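Chapter 6
Wood Indoors: Moisture, Movement and Finish

In this chapter you will learn
why wood swells and shrinks after it has been cut and dried
how the direction of the grain affects that movement
how floors are laid to allow for it
what a surface finish does and does not do

Key words: grain, moisture content, acclimatise, expansion gap, quarter-sawn, sheen

6.1 A material that keeps moving

A living tree is full of water. Some of it sits in the hollow centres of the cells and some is held in the cell walls. When a log is sawn and dried, the water in the hollows goes first, and the size of the wood hardly changes. Once the walls begin to lose water the wood starts to shrink.

Drying does not put an end to this. A board in a house takes up moisture from damp air and gives it back when the air is dry. In a heated building the boards are usually at their narrowest in late winter and at their widest after a spell of humid weather. Doors that stick in July may swing freely at Christmas.

Wood moves very little along its length. Nearly all of the change is across the grain, and it is greater in the direction that follows the growth rings than in the direction that crosses them. A quarter-sawn board, cut so that the rings stand more or less upright in its end, therefore changes less in width than a board sawn straight through the log.

6.2 Leaving room

Boards are stored in the room where they will be used for some days before they are laid. We say they are left to acclimatise. The floor layer then leaves a gap along each wall and hides it under the skirting. If the gap is missing, a wide floor can lift in the middle during wet weather - sometimes enough to trip over.

The case study on page 217 follows a school hall in Trotville, where solid boards 18 mm thick were fixed tight to the walls on all four sides. Read it after you have finished section 6.4.

6.3 Finishes and light

Oil, wax and varnish slow the passage of moisture. They do not stop it. They also change how a floor looks. A matt finish scatters light in many directions, while a smooth, glossy one sends much of it the same way, so a window or lamp shows up as a pale streak and the grain there is harder to see. Walk a few steps and the streak moves with you.

Before you read on

Find a wooden floor or table top at home. Which way does the grain run? Look at it from two places and note where it shines.

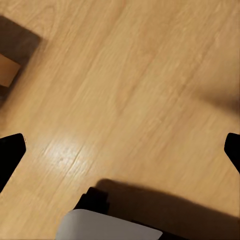

Akosua Nutsugah
Lecturer in Building Materials

Answers to the practice tasks in this chapter are given at the back of the book.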